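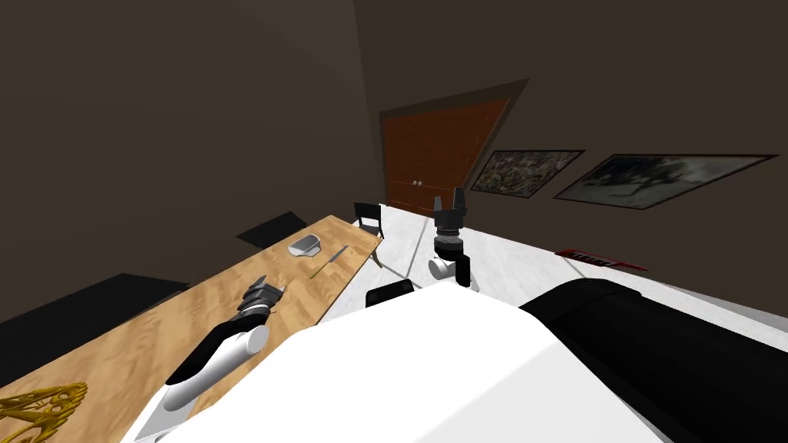 Sourdough starter still flat after two weeks — keep going or bin it?

Posted in Bread and Baking, 2026-06-13

Hi everyone! First post, long-time reader. I've fallen head over heels for the idea of baking my own bread and I've been feeding a starter on the kitchen bench for two weeks now. On day three it went completely mad, nearly lifted the lid off, and I ran around the house showing everybody. Since then, almost nothing. A few little bubbles on top, a thin layer of greyish liquid in the mornings, and a smell somewhere between green apples and nail polish remover.

What I'm doing: 30 grams of starter, 30 of plain white flour, 30 of tap water, once a day after breakfast. The kitchen is pretty cold at the moment (it's an old weatherboard place and the heater is at the other end of the hall). The flour is the ordinary stuff from the supermarket. I keep it in a tall jar with the lid sitting loosely on top.

Is it dead? Should I start over with rye? I've got a bag of wholemeal in the pantry too if that's any use. I really don't want to give up on it, I've grown quite fond of the thing.

Glykeria Lazaridis
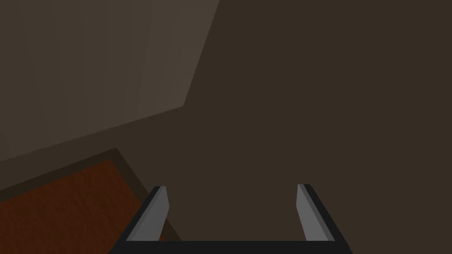 Rok Vidmar

Don't bin it! What you've got is a perfectly normal starter having a perfectly normal sulk, and I'm excited for you, because the good part is close.

The big burst on day three wasn't yeast. It was bacteria that turn up in fresh flour and water, make heaps of gas, and then die off once the mix gets sour. After that there's a quiet stretch while the yeast gets going, and in a cold kitchen it can drag on for ages. Mine took most of March one year and I was sure I'd killed it.

The grey liquid and the nail polish smell both mean it's hungry. It's eating through its flour well before you come back with more. So here's what I'd do:

Swap half of the white flour for your wholemeal. There's more for the yeast to eat and more wild yeast on it to begin with. Rye is brilliant too, but use what's in the pantry.

Keep less of the old starter. Try 15 grams of starter to 30 of flour and 30 of water. That's 1 part to 2 to 2, and it makes a real difference to the acidity.

Find it a warm spot. Inside the oven with only the light on is lovely, though check that it doesn't get too hot in there, as some oven lights throw out more heat than you'd think. If you have a thermometer, 78 Fahrenheit is the sweet spot (mine came from my Canadian aunt, so I've never learned it in Celsius — call it mid twenties).

Put a rubber band around the jar at the level of the starter right after you feed it. It may well be rising and falling overnight while you're asleep! A streaky film on the glass above the band is the giveaway. 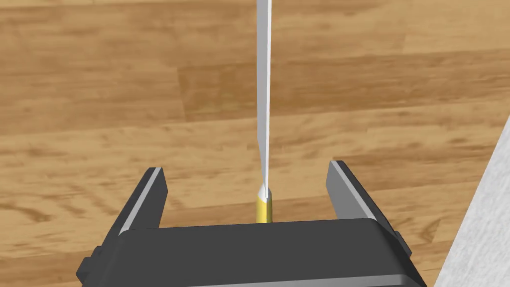 Once it doubles between feeds a few days running, start feeding it twice a day for a bit and then bake with it. You'll know it's ready when it's domed on top and full of bubbles right through the sides. Some people swear by dropping a spoonful in water to see if it floats. I've had good bread from starters that sank, so I wouldn't lose sleep over that one.

For a first loaf, keep it simple: a tin loaf, mostly white flour, not too wet. You can chase the big open holes later on. My first decent one came out of a battered old tin and had a colour like a good saddle, and I ate a third of it standing at the bench with butter running down my wrist. Please come back and tell us how yours goes!

Stasusico

had the same thing. changed to rye and it woke up in 2 days. also is your tap water chlorinated? leave it in a jug overnight. might not matter but it's free

Glykeria Lazaridis

Thank you both so much!! Jug is filled, wholemeal is mixed in, and the jar has moved into the oven with a note taped over the dial so no one preheats it. I'll try the rubber band tonight. Rok, do you throw out the leftover starter every time or is there something I can make with it? It feels like an awful waste of flour.

Rok Vidmar

While it's this young I'd compost it, since it tastes pretty rough. When it's rising properly, save the extra in a second jar in the fridge and make crumpets. Stir in a pinch of salt, a little sugar and half a teaspoon of bicarb, and cook it in greased rings over a low heat until the tops have set. They're fantastic with honey.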